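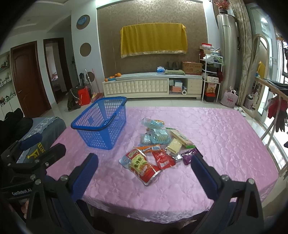

Load order for mixed snack packets in a mesh basket

Nevville Household Board > Storage and Pantry

b_esteves
I keep the house snacks in one blue plastic basket with grid sides and a folding handle. Inside depth is 18 cm. Everything gets tipped out on the pink quilted cover, sorted, and put back. The load varies, up to 15 packets in a normal month. The wafers are the problem. They come in light blue bags with a lot of air in them, and by the time we reach them there is a layer of crumbs at the bottom.

Current order is big pouch first (the red and white one), then wafers, then whatever is left. Small foil packets go in last and end up in the corners. Should the wafers go flat on top or upright along a side wall?

Benedita Esteves

drawer_unit
Flat on top. Air-filled bags take pressure badly from anything with a hard edge, and upright against a grid wall they get the edge of every opening pressed into them. Put the pouch flat on the base, long packets over it, wafers last.

quartertonne
Disagree. Flat on top works until someone wants something from underneath, and then the wafers are lifted out and dropped back twice a day. Upright, both bags side by side, pouch standing next to them as a divider. The side wall is not the issue if the bags are not compressed. If they are compressed the basket is overfull, and no order will fix that.

drawer_unit
A half-used pouch won't stand. It slumps as the contents go down and you lose the divider by week 2.

quartertonne
Then fold the top over and clip it. Bivness clips hold a fold that thick, the narrow ones slide off.

b_esteves
Tried upright this afternoon. It holds as long as the pouch is full. Second question, same basket: the candy. There is a roll, and a long orange Alpenliebe wrapper, and both migrate to the bottom. Flat packets don't move much. I had a few of them out next to the basket to work out a layout.

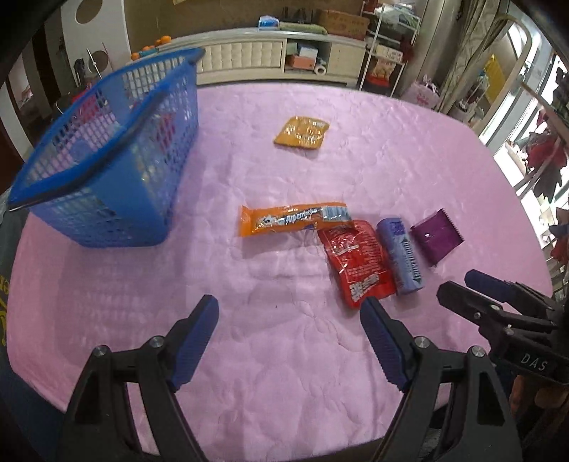 Re: Load order - rolls and long wrappers

sachet_sorter
Anything cylindrical goes to the bottom when the basket is carried, so start it there. Lay the roll along the base edge, parallel to the long side, and put the long wrapper next to it. The square purple packet and the orange-yellow one can stand in front like file cards. Check the serrated edges. I turn those upward so they don't catch in the grid.

drawer_unit
Agree on the roll. I would keep the crinkled red bag off the base though. If it's chips or similar it belongs with the wafers.

b_esteves
Noted. Handle up or down in storage? Down, it lies across the front edge and gets in the way of the first row.

quartertonne
Up, if the shelf height allows. Mine sits on a Pollska rack with the handle up and clears by a finger.

sachet_sorter
Down, but turn the basket so the handle rests at the back. Up means it gets grabbed and swung.

quartertonne
That's an argument for a higher shelf.

b_esteves
Handle at the back, wafers upright, pouch clipped, roll on the base. I'll leave it like that through August and post the crumb situation when I next empty it.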